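sorting the snack drawer before the long weekend, thread because I need to whinge at someone

ok so the drawer isn't a drawer anymore, it's half of the cupboard in Trakville plus whatever Radka Radulović brought back from her mum's. everything's out of its packets and mixed up. my fault, I did that in December to "save space"

rule 1: anything single serve goes in the cardboard box, box lives by the door, you grab one on the way to work. done. no more rummaging thru the pantry at 7am 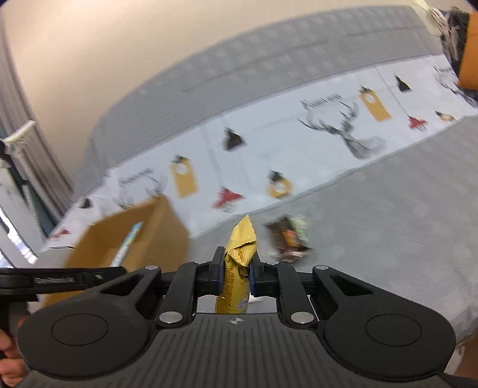
yellow one, wrapped, single serve. box.

rule 2: no opened family bags. Marin Lazarević I am looking at you. the Achari crackers were OPEN. no peg, nothing. stale as. binned

rule 3: stick sachets are NOT snacks and they don't go in with the snacks. drink powders, electrolytes, the probiotic ones, all of that gets its own jar. they're so skinny they slip down the side of everything and then you find them a year later stuck to a muesli bar

found 21 of them doing exactly that lol. twenty one

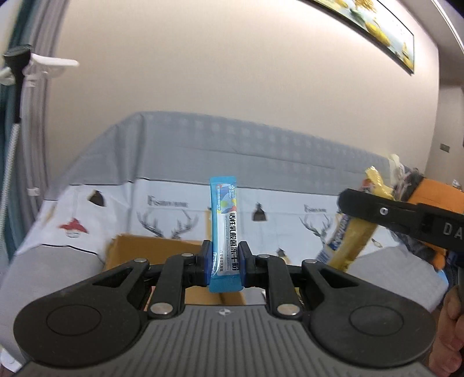
the lactic acid bacteria powder ones are the worst for it, plus half the household can't read the packet so they just get shoved wherever. I've put a bit of masking tape on the jar that says GUT STUFF, close enough

still to do: the tea. there's a Hindico tin with 100 bags in it and then another Hindico tin with the same tea. why. who bought the second one

also need a better jar, the Zendeck one has a lid that takes two people to get off

anyway the box is by the door, please take somthing out of it before you buy more. that's the whole system. if it's empty tell me, don't put the empty wrappers back in, I will know

tea tomorow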